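3. Parcel returns in small towns

3.1 Background

Most work on returned goods looks at the seller. The cost of a return is counted in shipping fees, lost stock value and staff time, and the buyer appears only as the person who started the process. Less has been written about what a return asks of the buyer, who has to find packing material, print a label, get to a drop-off point and wait for the money. In a large city these steps may take a few minutes of an ordinary day. In a small town with one counter and short opening hours they can take a good part of an afternoon.

This section reports on returns made by households in Tradville and Garkholm. Both towns lost their full-service post office before the study began and now depend on counters inside other businesses. In Tradville the counter is in a hardware store. In Garkholm it is in a grocery store and shares a register with the lottery desk. Neither town has a locker that accepts outgoing parcels.

3.2 Households and diaries

We recruited 300 households by mail, using address lists supplied by the two town offices. Of these, 259 kept the diary to the end and are included in the results. Households that dropped out did not differ from the rest in size or in distance to the counter, though they were more likely to include a person working night shifts.

Each household received a paper diary and a prepaid envelope. We chose paper after a short trial in which older participants left the online form unfinished. The diary asked for an entry each time an item bought at a distance was judged unsuitable, whether or not it was later sent back. An entry recorded the type of item, the reason it was unsuitable, the date the parcel left the house and the date the refund arrived. A blank space at the bottom of the page was left for comments. Many people used it, and the comments turned out to be the most useful part of the diary.

Lụa Hứa read and coded all of the comments. A second reader coded a sample drawn from both towns, and differences were settled by discussion. The coding guide was fixed on May 1, 2019, and was not changed after that.

3.3 Items kept although unwanted

The diaries contain 217 entries for items that the household did not want and did not return. Clothing is the largest group, followed by kitchen goods and small electrical items. The reason given most often is that the item was cheap compared with the trouble of sending it back. The second is that the time limit passed while the item sat by the door.

The second reason deserves attention. Sellers describe the return window in days from delivery, and a window of two weeks sounds generous. In practice a household in Garkholm may have only two or three chances to use the counter in that time. It closes before most people get home from work, and on weekends it is open only in the morning. One participant wrote that she drove past the store with the parcel in the trunk every day for a week and never once saw the desk staffed. Another gave the shoes to a nephew and wrote "easier" next to the entry.

Households with a printer at home returned more of their unwanted items than households without one. The gap is wide in both towns. Sellers who accept a code on a phone screen remove this barrier in principle, but the Garkholm counter could not scan codes until July, and several participants were turned away before then. Some of them did not try again even after the scanner was installed.

Packaging was a smaller problem than we had expected. Most people kept the original box or bag until they had decided about the item. Complaints about packaging came mainly from people who had bought lamps, mirrors and other fragile goods, where the first opening had destroyed the inner padding.

3.4 Waiting for the refund

Once a parcel had left the house, the main complaint was silence. Participants could follow it as far as the seller's building and then heard nothing until the money came. The comments show that people filled this gap with guesses. Some believed that the parcel was lying unopened in a corner. Others believed that the seller was holding the money on purpose. A few called the seller and were told to wait.

Two sellers appear often enough in the diaries to be compared. Nunus sends a message when the parcel is received and another when the contents have been checked. Hà sends one message, at the time of the refund. The waiting times recorded for the two are close, and yet the comments about Hà are far more negative. Participants who dealt with both firms tended to remember the Hà refunds as slower than their own diary dates show.

Handling at the receiving end was outside our study, and we have no measurements from it. Sorting and checking are done partly by hand and partly by machine, and the mix differs from one building to the next. Figure 3 shows a robot arm at an open bin.

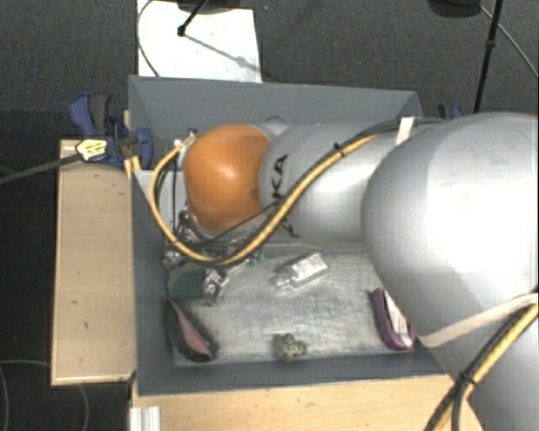 Figure 3. Robot arm reaching into an open rectangular gray bin.

3.5 Limits of the diary method

A diary makes people notice things they would otherwise let pass. Several participants said that they returned an item only after writing it down had reminded them of it. The number of unwanted items kept is therefore likely to be higher in households that do not keep a diary.

The two towns are also alike in ways that matter. Both are reached by a single main road, and in both most households own a car. Results for people without a car rest on a small group of diaries and should be read with care. We did not ask about income, and the comments suggest that we should have. People who needed the refund to pay for a replacement wrote about the wait in quite different terms from people who did not.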